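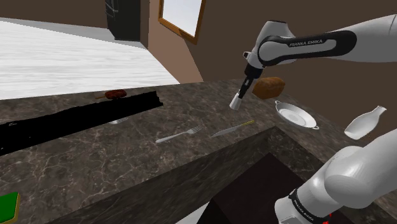 Our group from the evening course in Dostano went to the open day at Flera on a Saturday in November, and I promised to write something for those who could not come. Flera is a research house behind the old bus station, and it took us 15 minutes on foot from the tram. The first room was the simulation room, where the robots work only inside the computer. On the big screen was a kitchen with a dark stone countertop, and a white Franka Emika arm was holding its black gripper low over it, among a loaf of bread, a shallow dish with two handles, a fork and a table knife with a yellow handle. I liked the veins in the stone very much. Somebody had taken care with them.

The woman who led our group explained that the task is called "table mix". The computer puts different things on the counter each time, sometimes in good order and sometimes lying on their sides, and the arm must pick up the one thing it is asked for. She said that one evening of computing gives them 3259 attempts. With a real arm they would need many weeks for this, and also many new dishes.

We could choose the next object ourselves. A boy from another group asked for the bread, and the arm went to it slowly, stopped, turned its fingers a little and closed them. It lifted the bread a short way and then let it fall. In the second attempt it was better. I asked if the bread in the computer is soft or hard, and the answer was that in this program it is hard like wood, but they are working on it. For me this was the most interesting answer of the day.

After this we went down to the hall where the real machines are. Here we had to leave our bags in a locker and stay behind a yellow line. The hall is smaller than I expected and quite warm. There are two work places. At the first one, which they call Mello, an arm takes cups from a rack and puts them on a tray. It did this well, but it is slow, and between two cups there was time for a conversation. The second place is named Shehu, and it is for opening drawers. It was stopped for half of our visit - a cable had to be changed - and we saw only three drawers opened at the end.

I had thought that the program from the screen is simply copied to the real arm. It is not so simple. They told us that an arm which succeeds with 70 attempts from a hundred on the screen can be much weaker in the hall, where the light changes and the table is not perfectly flat. So they go back upstairs, change something and try again. On the wall there was a long paper list with these changes, written by hand, and I would have liked to read it longer.

Some practical remarks. The entrance is free but you must put your name on a list at the door. They expected roughly 500 visitors for the whole day, and after eleven o'clock there was a queue on the stairs, so come early. The tour is one hour. The stairs to the hall are steep and I did not see a lift. Coffee is in the yard, and it was good, but bring coins - the card machine did not work when we were there. The next open day is planned for the spring, and I will go again to see the drawers.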